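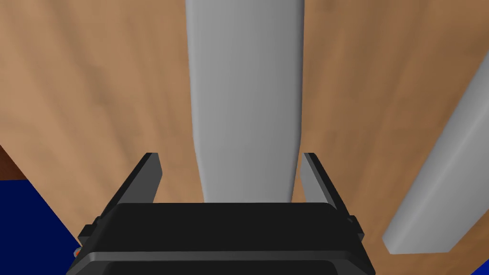

Selon Carleen Ngata, on vient d'abord chez Pratumell pour les petits trains, et on repart avec autre chose, une dînette en tôle, un jeu de cubes incomplet, un ours.

Imprimer | Envoyer par e-mail

Qui sommes-nous

Pratumell, bourse d'échange et dépôt-vente de jouets anciens. Au départ 9 exposants dans une salle paroissiale, aujourd'hui 47. Deux bourses par an, la grande en septembre. Entre les deux, le dépôt est ouvert le samedi, matin seulement.

Ce qu'on prend : trains, autos miniatures, poupées, jeux de société complets ou presque. Peluches oui, si propres. Pas de jeux vidéo (demandez plutôt chez Ledesma, ils font ça très bien). Les boites abîmées ne nous font pas peur.

400 m² d'exposition, parking derrière. Tables à réserver à l'avance, les retardataires passent en liste d'attente. Estimation gratuite sur place, pas par téléphone, merci.

Le catalogue du dépôt : 1 715 pièces fichées à ce jour, mise à jour quand on à le temps. Série Stosetex presque complète, il nous manque toujours la grue. Si vous l'avez, écrivez !

Prochaine réunion des exposants : 4 février 2023, au dépôt, après la fermeture.

Contact | © Pratumell, tous droits réservés | Haut de page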